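Do simulated arms need the same safety rules as real ones?

Print this page | E-mail this to a friend

Posted by Shanthi Marikar

I look after the rule sheet for a small two-arm bench at the Skistora makers' club. It is a sock-folding project, before anyone gets their hopes up. The real bench has a written list: speed limit, keep-out zone between the arms, parked position before anyone reaches in, log the reset, and so on. It runs to 17 lines and people mostly obey it, or at least look guilty.

Since July most of the work has been done in simulation, and the list has gone out of the window. People start runs with the arms wherever they happened to stop. Someone set the joint speed to something you'd associate with a fairground. When I complained I was told that you can't pinch a finger in a simulator, which is true, and which I have now heard more often than my own name.

Am I being a bore, or should the simulated bench follow the same sheet? And if only some of it, which lines? There's no inspector coming. I just want something I can pin up and defend.

Posted by Liliana Messina

You are being a bore, and you're right, which is how these things usually go.

Split the sheet in two. Lines that protect people (hair tied back, hand on the stop button, no reaching over the rail) can be dropped in simulation. Lines that describe how the arms are allowed to move should stay word for word. Whatever you train or test in there is going to be sent to the real bench one day by somebody in a hurry, and it will move exactly the way it was allowed to move at home.

We learnt this at Grinora with a routine that had been lovely for weeks on screen. The simulated speed cap had been left at 104 per cent of the real one by a person who thought rounding was for other people. On the real arm it tripped the limit on every single reach. Nothing broke. We lost an afternoon and one of us said a word in front of a school party.

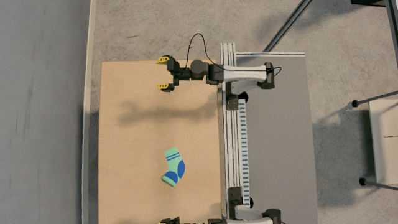 The start of the run is where I'd be strictest. Ours says: grippers open, arms clear of the cloth, one item on the table, nothing else within reach. If the start state isn't on the list the run doesn't count, however nicely it went. It sounds petty until you try to compare 30 runs and discover that a third of them began with a gripper already resting on the sock.

Then there's placement. Vary it, but write down how. "Random" in our log used to mean "where I dropped it", and people drop things in front of themselves. Now the script picks the spot and the angle and saves both. Do 20 of those before you tell anyone a success rate, and if you tell them after five, say five.

Things I would put on the simulated sheet that aren't on the real one:

Version of the scene file, written in the log.
Which cloth settings were used. Simulated socks can be about as floppy as a roof tile if you let them.
Whether arms passing through each other is switched off. Check it. Check it again after an update.
Contact between gripper and table counts as a fault, even if the simulator shrugs.

That last one caused a row. I won it by being the person with the printer.

Posted by Benítez

just use the same rules for both, less to remember. ours is on one page. if a rule makes no sense in sim people skip it, no harm done

Posted by Dirnik

I'd disagree with the answer just before mine. Once people learn to skip one line they get a taste for it, and the next one skipped will be the parking position. Keep two sheets with the shared lines in the same order on both, and change them together. Put a name at the bottom of each. It should be the name of somebody who minds being rung up.

Also, Shanthi, does your real sheet say what happens when a run is stopped halfway? Most don't. In simulation everyone hits reset and carries on, and then they go to the real bench looking for the reset.

Comments

Shanthi Marikar: It does not say. It will by tonight. Two sheets it is, and I have bought a laminator.

Liliana Messina: Now you're dangerous.

Benítez: still think one page

Dirnik: Print it on both sides, then.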